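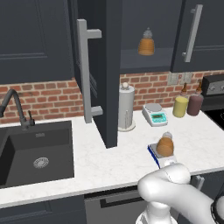 Figure 1. Simulated kitchen with the arm at the counter and the upper cabinet door open.

Project report: Writing stop and clearance rules for a kitchen arm
Group members: Olaia Cantero, Cirilo Bañuelos, Vesna Georgiev

1. Purpose

Our task was to write a short set of working rules for a robot arm that handles jars in a home kitchen, and to check recorded runs against them in simulation. Safety standards for factory arms assume a fenced cell or a marked floor area. A kitchen has neither. We read the course notes on shared workspaces and then wrote rules that someone with no robotics background could follow.

2. Setup

All work was done in the Drameck simulator using the Kistari kitchen set. We had 1513 recorded runs from the fall group. We threw out the ones with missing joint data, which left 1112. Cirilo wrote the script that goes through the logs and marks every moment a rule is broken.

3. The rules

We ended up with six.

Rule 1. The arm does not start until the person has stepped back from the counter.
Rule 2. An open cabinet door counts as an obstacle for its full height, handle included.
Rule 3. No part of the arm passes over a cooktop, on or off.
Rule 4. Glass or unknown containers are moved at the slow speed setting.
Rule 5. If the target is not where the plan says it is, the arm stops and waits. It does not search.
Rule 6. After any stop, a person has to restart the arm by hand.

Rule 2 took the longest. Our first version treated the door as a flat panel and left out the bar handle, which stands off from the door on two posts. We now add the handle depth plus a margin. The margin is set in one place in the script so it can be changed for other kitchens.

Rule 4 was argued over as well. Vesna wanted a weight limit instead. We kept the wording by container type for now, as the simulator's weights are not measured from real jars.

4. Checking the runs

The script gives a list of times for each run, and two of us then watched each marked part separately. When we disagreed, we went back to the rule text. Most disagreements came from unclear wording, mainly the word "over" in Rule 3. We changed it to mean anywhere inside the cooktop outline, at any height. 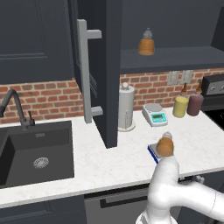 Teodora Leka wrote in her review of our draft that Rule 5 needs a time limit, because an arm left waiting above a counter is also a hazard. She asked for a retreat position to be named in the rule itself.

We agree and have added this to the open items. The retreat position must also satisfy Rules 2 and 3, so it has to be checked again whenever a door is opened.

5. Open items

Time limit and retreat position for Rule 5.
Wording for Rule 4 if real container weights become available.
The rules have not been tried on a physical arm. The Vedinport lab has offered us time on a Thursday next term.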